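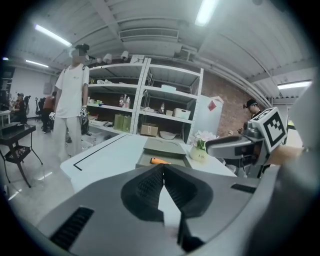 图3-1 白色桌面上的托盘与小花瓶，后方为靠砖墙的四层搁架

首页 课程 讲义 作业 资料下载 联系

居室陈设与收纳 第三讲
桌面、托盘与开放式搁架：几条流行说法的检查
主讲：Wanda Ostrowski
2024年3月13日

一、这一讲要处理的问题

上一讲结束时，有同学交来一份从收纳类读物里摘抄的“原则”，写得很整齐，每条不超过十个字。我读完的感觉是，一半说了等于没说，另一半要看是谁家的桌子。今天挑其中几条来对照图3-1，看它们到底能解释多少东西。

先提醒一句：一张图只能告诉我们某一刻东西放在哪里。它说不出这些东西平时放在哪里，也说不出谁用得顺手。凡是看着图就敢断言“这家人生活有条理”的文章，请各位自行打折。

二、“托盘能让零散物品变整齐”

这句话在Billey的居家手册里出现过，在Skitmont的门店培训材料里又出现了一遍，措辞几乎相同，两边都没有给出依据。

图中的灰色托盘带有凸起的边，里面放着一个橙色小物件，形状像胡萝卜玩具，一端颜色较深。托盘在这里划定了一个范围，这一点我承认。可是范围划定之后呢？托盘里只放一件小东西，它的占地面积就比那件东西大得多。在一张小桌子上，这笔账未必划算。

托盘有用的情况，我认为主要有以下几种：
- 里面的东西会滚，边缘能挡住；
- 几样东西总是一起用，需要一起端走；
- 桌面怕水或怕刮。
除此之外，托盘多半只是给人一种“已经收拾过了”的印象。印象当然也有价值，但不要把它记在收纳的账上。

课堂讨论时有人会说，托盘可以“培养归位的习惯”。这个说法我听了很多年，至今没有见过像样的证据。Tudose课题组一月份发给我们的小结声称，受访者使用托盘后“归位意识明显提高”，翻到附录，问的是受访者自己觉得有没有提高。这种问法得到这种答案，毫不奇怪。

三、“一件装饰就够了”

托盘右侧立着一只奶油色小花瓶，插着浅粉色仿真花，配绿叶，瓶身标有“Life”字样。

按照“一件就够”的说法，这张桌子的装饰可以算达标。问题在于，这条规则从来不说装饰多高、放在哪里、桌子用来做什么。若要在桌上摊开图纸或揉面，一件也嫌多；若是门厅里的边桌，再添一件也碍不着谁。把数量当标准，好处是容易记，坏处也正是容易记，记住以后就不再看桌子了。

关于仿真花，读物里的意见分成两派，一派说它“没有生命力”，一派说它“永不凋谢”。两种话都不必抄进作业。请写可以检查的内容：要不要换水（不要），会不会积灰（会，尤其花瓣层叠的地方），清洁时能不能整束取出。花瓶上印一个励志的词，对上述各项都没有影响。

四、“背景要退后，主角才会出来”

图中桌子是白的，后面的金属搁架也是白的，再往后是红砖墙。按教科书式的讲法，白色搁架应当“消失”在背景里。各位可以自己看：白色立柱压在红砖前面，对比很强，退后的效果我看不出来。换成白墙，这条说法或许成立。可见颜色的前后关系要看相邻的是什么，单独说“白色显轻”没有意义。

再看桌面左部斜着的那条黑色胶带。色彩分析里常把这类线条略去，理由是“不属于陈设”。我不赞成。白底黑线，视线第一眼就会过去，无论它属不属于陈设。做桌面分析时，凡是看得见的都要写进去，然后再谈主次。

五、搁架：开放式到底开放给谁看

开放式搁架的宣传语通常是“一目了然”。先看架上放着什么：左侧下层有绿色瓶子，右侧下层有一只纸箱；右侧中层有白色塑料箱，也有一个小瓶；左侧上层有一个透明瓶子；靠近右下的位置有一只白碗。

一目了然的是瓶子和碗。纸箱和塑料箱里有什么，站在桌子这边并不知道。开放式搁架上一旦摆了箱子，它在那个位置就跟带门的柜子差不多，还多出一道落灰的工序。这并不说明不该用箱子，只说明“开放”两个字管不到箱子里面。

纸箱放在下层，大多数教材会称赞，说重物应当放低。我们不知道那只箱子重不重。箱子体积大，于是默认它重，这是作业里最常见的跳跃，每年都要扣分。瓶子同理：没有量过、没有提过，就写“体积较大”或“较高”，不要写“较重”。

Umevano的产品页建议每层留出三分之一空位。为什么是三分之一，页面上没有解释。我自己的做法笨一些：把最里面那件东西拿出来一次，如果必须先挪开前面的两件，这一层就放得太满了；如果伸手就能拿到，空多空少随意。

还有搁架右边斜靠着的那块白色板，上面有一处红色贴纸。靠放的物件在收纳读物里几乎没有位置，既不上架，也不入箱，作者们似乎希望它自己走开。实际的房间里，这类东西很多。左边那张带下层搁板的黑色边桌也常被漏掉，画平面图时请一并画上。

六、课堂练习（30分钟）

1. 选宿舍或家中的一张桌子，不要预先整理，画出俯视草图，标明每件物品的位置和朝向。
2. 从摘抄的原则里任选一条，写出它在这张桌子上成立的条件，再写出它不成立的条件。只写成立的，按未完成处理。
3. 将桌上一件带边的容器移走，照常使用一天，记录哪些东西滚落、错放或找不到。如果什么也没有发生，照实写。
4. 为一层搁架做“取最里面那件”的测试，写明挪动了什么。

评分：练习2占本讲成绩的20%，其余在课上说明。文字中若出现“温馨”“高级感”“有呼吸感”而没有接着说明指的是什么，退回重写。

七、补充说明

上学期有人问，既然样样都怀疑，为什么还要学这些原则。我的回答是，原则可以当作检查的起点，省得对着桌子发呆。但把它们当结论用，我没有见过好结果，至少交上来的作业里没有。

下一讲谈抽屉分隔，请把自己的尺子带来，卷尺和直尺都可以。练习4的记录表夹在讲义后面，不够的到教室前面取。

相关讲义
第一讲 测量一个房间：先量门
第二讲 动线图为什么总画得太直
第四讲 抽屉分隔与“刚好放得下”
第五讲 标签：写给自己还是写给别人
阅读材料 收纳读物摘抄及批注（阅读次数 1,055）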